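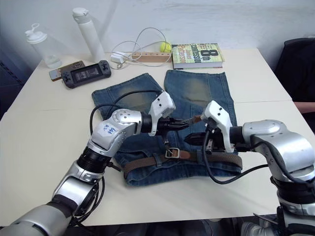

Keir Rennie asked after the last round of applications whether the belt really has to come out of the jeans before they are graded, given that most buyers will want to see the two together. The answer is yes, and the notice has been reworded so that applicants know this before they apply.

Garment Preparation Assistant (trousers and belts)
Juscombe Clothing Reuse, Kokar Road site
Part-time, 2 posts
Reference: 715

The work

Juscombe takes in used clothing, grades it and sells it on. The two posts are on the trouser bench, which handles denim, cord and work trousers. A good share of the jeans come in with a belt still in the loops. Jeans and belt are treated as two items up to the point of sale. They are graded under separate rules, given separate stock numbers and put back together only if both pass and the sizes agree.

The post holder will take trousers from the inward rail, lay them out, remove any belt, check both items, record the result and pass them to storage or to repair. Washing and pressing are done elsewhere on the site and do not form part of the job.

Standard order of work

Lay the jeans flat on the white table, front up, waistband towards you. Smooth the legs from the waist to the hem. Turned-up hems are left as found until the inside leg has been measured, then turned down and measured again. Both figures go on the card.

Undo the buckle. Draw the belt out from the buckle end, one loop at a time, with the free hand holding the waistband down beside the loop. Belts are not to be pulled through in one go. Most of the torn loops recorded at the bench in October were put down to this, and a torn loop takes a pair of jeans down a full grade.

Woven and braided belts need more care than plain strap. The weave catches on the bar tack at the foot of the loop, and if it is forced the strands lift and do not lie flat again. Where a belt catches, ease it back a little, open the loop with a finger and carry on. If it will not come, leave it in place and hand the pair to the bench lead, Agnes Torvik.
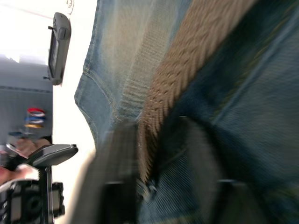 Stitching is checked next. Run a thumb along the pocket edge, the yoke seam and both side seams, and mark any broken thread with a chalk dot on the inside of the cloth. Top-stitching that has changed colour is not a fault. Top-stitching that has come away from the cloth is.

Fading is recorded by place and type: thigh, knee, seat, hem, and whether it is even, whiskered or patchy. Fading does not lower the grade unless the cloth has gone thin. To test for this, put a flat hand inside the leg and look for the weave opening up. Yellowing on the faded parts is recorded separately, as it may be part of the original finish or may be staining, and the two are priced differently. Assistants are not asked to decide which. They note it and the bench lead decides.

Belts are then laid out straight on the table and checked for:

length, from the base of the buckle to the tip
width at the middle
cracks or lifting at the fold behind the buckle
play in the buckle pin
strands pulled or cut, on woven belts
condition of the tip and of any keeper loop

A belt that curls when laid down is hung by the buckle for 4 hours before it is measured. It is not to be bent back the other way.

If jeans and belt both pass and are to be sold together, the belt is threaded again from the wearer's left, tip first, through every loop. The buckle is left open. The jeans are then folded leg over leg, with the back pocket outwards and the belt lying free of the fold, so that the buckle does not mark the denim in storage.

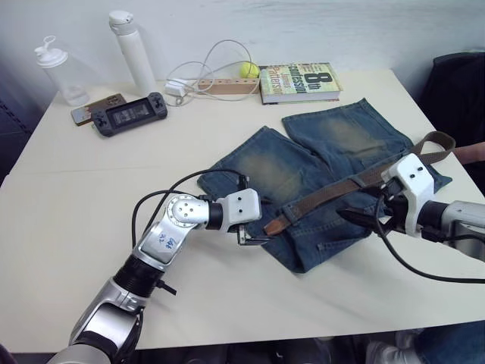 Anything else needed for a later stage, such as books, boxes or the card tray, is kept along the back of the table. The front is kept for the garment. Drinks are not allowed on the bench.

What we ask for

Steady handling of cloth and small fastenings over a full shift. Clear handwriting. The ability to measure with a tape and to record what the tape says, including when it disagrees with the label. Waist labels on used jeans are often wrong by a size or more after repeated washing, and the card must show the measured size.

Experience in alterations, laundry work, shop stock rooms or costume stores is useful. It is not required. Training on the grading rules is given in the first 9 shifts, during which all cards are checked by a second person.

Applicants should be able to stand for most of the shift. A high stool is available at each bench. Those with a nickel allergy should say so when applying, so that suitable gloves can be ordered. Many buckles of unknown metal pass over the bench.

Hours and conditions

Shifts begin at 8 am and end at 1 pm. The shift pattern is agreed at interview. Pay is at the site hourly rate for Grade B bench staff, details of which are sent with the application form. Aprons and tape measures are supplied. Long necklaces, bracelets and rings with raised settings must be taken off before work, as they snag the cloth.

How to apply

Ask for the form at the Kokar Road office, quoting 715, or write to Vilgot Brekke at the same address. No CV is needed. Shortlisted applicants will be invited to a bench trial, in which they remove, check and refit a belt on one pair of jeans and fill in one card for each item. The trial is not timed. It is marked on the cards and on the state of the belt loops afterwards.

Applicants who were not successful last time may apply again, and need not repeat the colour vision check if they passed it. Questions about access to the building should go to Embla Skjelbred at the office before the trial.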